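Lurnevik Mobile Marketing Add-on

README for version 13

Lurnevik sends text message offers to customers who have signed up for them, and keeps track of which links they tap. It runs on top of the Arlow store platform and was written for small online shops that already have a customer list and want to reach those people on their phones.

What is in the package

The download has the add-on itself, a folder of 50 message templates, a sample customer list in CSV format, and the setup guide. The templates are plain text and can be edited in any editor. Keep each one under 160 characters or your carrier may split it into two messages and bill you for both.

Requirements

An Arlow store on the Standard plan or higher. An account with a text message gateway. The add-on does not send messages by itself and does not come with message credits.

Setup

Upload the lurnevik folder to the add-ons directory of your store. Log in as the store owner, open Settings, then Add-ons, and turn Lurnevik on. Paste in your gateway key and press Save. Send a test message to your own number before you import a list.

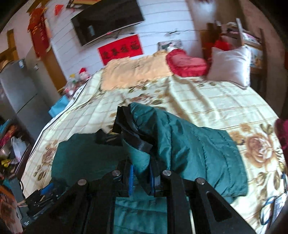

By Éabha Dunne and Daithí Gallagher | Updated June 28, 2018 | Filed under: Docs, Mobile

Importing a list

The CSV needs three columns: phone, first_name and opt_in. Phone numbers must include the country code. Rows where opt_in is blank or "no" are skipped, and the skipped rows are written to import_log.txt. One file can hold up to 2,000 rows. Split larger lists and import the parts one after another.

Do not import numbers you bought or collected for some other purpose. Check the rules on marketing texts in every country you send to.

Sending a campaign

Pick a template, pick a list, set a time. Times are in the store's time zone, not the customer's. Replies of STOP are handled automatically and the number is moved to the blocked list. Numbers on the blocked list stay there even if you import them again.

Known problems

Accented letters in first_name show up as question marks on some gateways. Ó Riain is the name we test with, and it still fails on one of them.

The click report counts a tap twice if the customer opens the link and then reloads the page. See ticket 164.

License

Free to use on one store. Grorkell holds the copyright on the templates, and they may not be resold.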